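彩色塑料碗的收纳:直径、叠放与取用

家里的塑料碗和杯子一直没有固定的收法。洗完往柜里一塞,大碗压小碗,杯子滚到最里面,下次取用要先搬出一半。九月换了橱柜隔板,顺便把这批东西重新理了一遍,过程记在这里,供自己以后查。

一、先说碗

这批碗是在 Wernwood 分两次买的,颜色混着拿,没有按套装买。问题也出在这里:不同批次的碗,口沿宽度和侧壁斜度有差别,颜色相近的两只未必能套紧。橙色和偏红的那只就是典型,单看以为是一套,套起来上面那只坐不到底,侧面一推就晃。

杯子是 Irkudov 的,壁薄,杯身有横纹。横纹的好处是湿手拿不打滑,坏处是两只套在一起容易咬住,拔的时候要转着拔。材质都是聚丙烯,底部有标记,可以进洗碗机上层。我一般手洗,理由是洗碗机上层的喷臂会把轻的碗掀翻,碗里积一层水,还得再擦。

二、摆开来看

收纳之前先全部摊到台面上。台面铺深绿色的布,一是防滑,二是浅色和亮色的塑料放在上面轮廓清楚,口沿有没有变形一眼能看出来。叠法试了几种,有碗套碗的,也有碗里立杯子、杯子上再搁碗的。 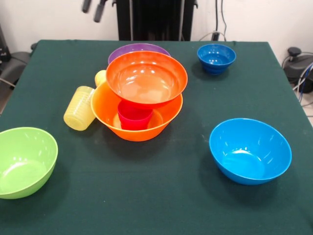
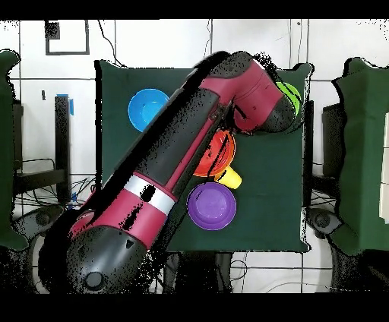
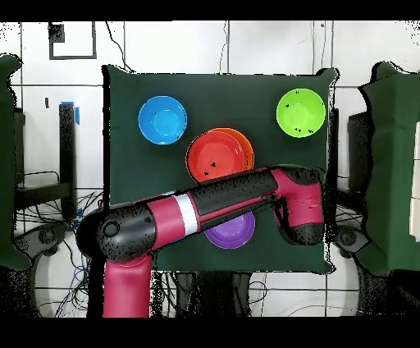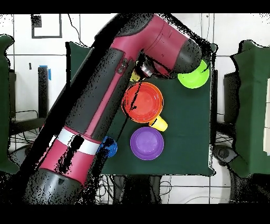

三、叠放的结论

1. 碗里立杯、杯上搁碗的叠法不可取。第一张里橙色大碗中间立着红杯,红橙色的碗搁在杯口上,重心全在杯口那一圈,柜门关重一点就可能倒。这种叠法省的是平面面积,费的是高度,我的隔板间距不够用。

2. 碗套碗,按口径从大到小,最多三层。超过三层,取最下面那只时必须双手操作。口径差最好在 15 毫米以上,差得太少会吸住,差得太多则里面那只会滑来滑去。

3. 杯子不进碗堆,单独放。侧躺的杯子会滚,要么口朝下立着,要么放进窄的收纳盒。我用的是 Tromik 的抽拉盒,内宽刚好卡住杯身,横着排一列。

4. 颜色不作为分组依据。试过按冷暖色分,好看,但蓝碗和紫碗叠在一起,口径对不上,最后还是回到按尺寸分。

四、隔板尺寸

旧隔板是固定的,层高浪费严重。新隔板换成可调孔位,深度 304 毫米,比柜体内深略小,后面留一条缝走潮气。三层碗叠起来之后,上方至少留出一个手掌的余量,不然手伸进去要侧着掏。承重不用考虑,塑料碗很轻,标称几公斤的隔板钉都够。真正要注意的是孔位左右是否等高,我第一次装错了一格,放上去碗往一边溜,拆下来重新数孔。

隔板上垫了一层防滑网。网眼太大的不行,碗底的圈足会卡进去,挪动时整张网跟着走。换成细网眼的之后没有再出现。

五、清洁

长期叠放的塑料碗,接触处容易起一圈哑光的磨痕,洗不掉,不影响使用。油渍发粘的情况用小苏打:500 毫升温水加两勺,泡 15 分钟,软布擦,再冲净。钢丝球不要碰,划痕以后会吃色,装过番茄酱和咖喱的尤其明显。浅黄色的杯子最容易染,泡茶不要用它。

晾干必须彻底再叠。碗底圈足里那一圈水最难干,倒扣时垫一根筷子,让一侧翘起来通风。赶时间就用干布沿圈足擦一遍。

六、遗留问题

绿色那只碗口径偏大,不管放哪一叠都要做底,但它又是平时最常用的,每次都得从最下面抽。目前的办法是让它单独占一格,上面不压东西。紫色碗用得少,收到上层。

另外,防滑网的边还没有裁齐,多出来 7 毫米,顶着柜门的密封条,关门有轻微回弹。下次拿剪刀顺手处理。Xie 牌的柜门缓冲器也到了,左右各一只,等网裁完再装,孔距量好之后补到这一页。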